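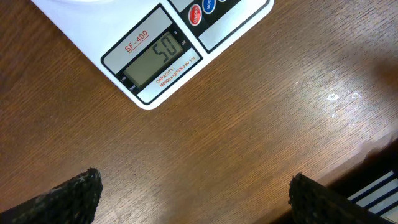

SF-400 kitchen scale, reviewed by someone who used to own a nicer one

My old scale was a slab of tempered glass that cost more than my toaster and died the week I started baking bread for other people. The SF-400 replaced it. I ordered it in a bad mood at midnight, and it has now sat on my table for the better part of a year.

You have probably met this scale already. White plastic-looking thing, name in slanted red letters, a red ON/OFF button and a blue MODE button. It looks like it belongs in a school science lab, next to the eyewash. The panel says capacity is 10000g x 1g, or 353oz x 0.1oz if you bake in ounces, and I suppose someone must.

What I like: it turns on when I press the button. My glass one had a touch sensor that also responded to flour, sleeves and the cat. The digits are big enough to read without my glasses, provided I haven't put a mixing bowl the size of a hubcap on top, in which case I crouch like everybody else. Zeroing out the bowl is quick. I've put over 2,000 grams of dough on it at a time and it didn't complain.

What I don't: one-gram steps are fine for flour and useless for yeast. Ask it for 5 grams of salt and you'll get something in the neighborhood. I keep a little pocket scale in the drawer for that, so technically I now own two cheap scales in place of one expensive one. It also shuts itself off while I'm hunting for the rye, and takes the running total with it. Dineo Pretorius, who borrowed mine for a weekend of jam, returned it with a note that just said "it went to sleep AGAIN."

The seams around the buttons collect dough. A dry toothbrush gets most of it out — I wouldn't run water anywhere near there.

Would I buy it again? Yes, with the same lack of excitement. Four stars. The missing one is for the rye.

Posted by Nesma Farouk, 2021-11-03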